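4.2 Colocación y nivelado de la mesa

1. Sitúe la mesa Dokura en su posición definitiva antes de apretar los herrajes. Deje 90 cm libres en el lado de trabajo y 80 cm en los extremos.
2. Apoye el nivel sobre el tablero, primero a lo largo y después a lo ancho.
3. Gire los pies regulables con la llave de 13 mm hasta corregir la inclinación.
4. Apriete los tornillos de las patas en diagonal – nunca dos seguidos del mismo lado.

Nota: la carga máxima repartida es de 178 kg. No concentre el peso en una sola esquina.

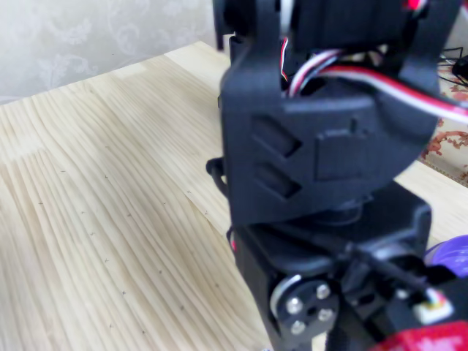
La madera clara acusa las manchas antes que los acabados oscuros. Limpie el tablero con un paño apenas humedecido, en el sentido de la veta, y séquelo a continuación.

PRECAUCIÓN: no utilice disolventes ni estropajos. No arrastre objetos pesados por la superficie; levántelos para cambiarlos de sitio.

5. Repita el control de nivel al cabo de una semana y reapriete si es necesario.

Los recambios de pies y tornillería figuran en el apartado 7.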